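Reducing Paper and Plastic Waste in Holley Hall

Final project report, Environmental Studies seminar
Group members: Alper Aksoy, Laurinda Bastos, Concetta Villa
Submitted April 9, 2018

1. Background

Holley Hall has four floors of student rooms and one shared kitchen per floor. Each kitchen has a trash can, a blue bin for bottles and cans, and a green bin for paper. Residents carry these down to the loading area themselves according to a rota. Our seminar asked for a project on a topic close to where we live, and we chose the bins because two of us had lived in the building for a year and knew that the blue and green ones were often full of the wrong things.

We wanted to find out how much recyclable material goes into the trash, what kinds of items are sorted wrong most often, and whether better signs make a difference.

2. Method

We weighed and sorted the trash from all four kitchens over 29 days. Sorting was done in the loading area on a tarp, with gloves and a kitchen scale borrowed from the second floor. Each item went into one of five groups: paper, bottles and cans, food, other plastic, and everything else. Anything smaller than a bottle cap was left in with "everything else."

For the first 15 days we changed nothing. After that we put up new signs on the second and fourth floors only. The first and third floors kept the old signs, which are printed by the housing office and list the rules in small type.

We also handed out a short questionnaire. It asked which items residents think belong in which bin and how far they usually walk to throw something away. We got 55 back.

3. The items on the questionnaire

Choosing the items took longer than expected. Our first list had only things that are easy to sort, and Patricio Huenchumán, our seminar instructor, pointed out that we would learn very little from it. We changed it to ordinary objects from desks and shelves, some of them made of more than one material. Drink bottles stayed on the list since they were the largest group by number in our practice sort.
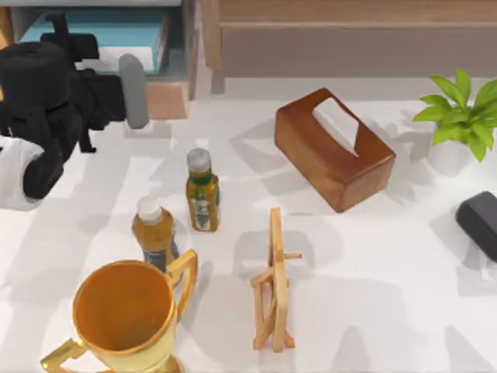 Figure 1. Tabletop items in a rendered scene: tissue box, plastic bottles, trophy cup, easel stand and potted plant.

Used tissues caused the most disagreement. Many residents put them in the green bin because they are paper, but the fibers are too short to be recycled and they belong in the trash. Bottles were answered correctly by most people, though quite a few wrote that the cap has to come off first. The local collection takes them with the cap on.

4. Results

In total we sorted 1463 items. Paper was the largest group of recyclable material by weight, mostly pizza boxes, notebooks and mail. Pizza boxes are a problem of their own: clean ones can be recycled, greasy ones can't, and we had to decide case by case. Concetta made that decision every time so that it would at least be consistent.

On the floors with new signs, less paper ended up in the trash in the second period. The amount of bottles hardly changed on any floor. The fourth floor improved more than the second. We think this is partly due to where the bins stand – on the fourth floor they are next to each other, and on the second floor the paper bin is out in the hallway.

5. Problems

Spring break fell inside the second period, and the third floor was nearly empty for several days. We left those days out of the comparison for all floors. The scale also stopped working once and had to be replaced with a different model, so weights before and after may differ slightly.

The questionnaire was answered mainly by people we know. Güven Gündoğdu from the housing office offered to send it to all residents by email, but by then it was too late to include more answers.

6. Recommendations

Put all three bins side by side in every kitchen. Replace the old signs with ones that show pictures of common items, including tissues and pizza boxes. Repeat the sort in June, when people move out and throw away much more than usual.

The sign files and the full tables are in the seminar folder under "Holley."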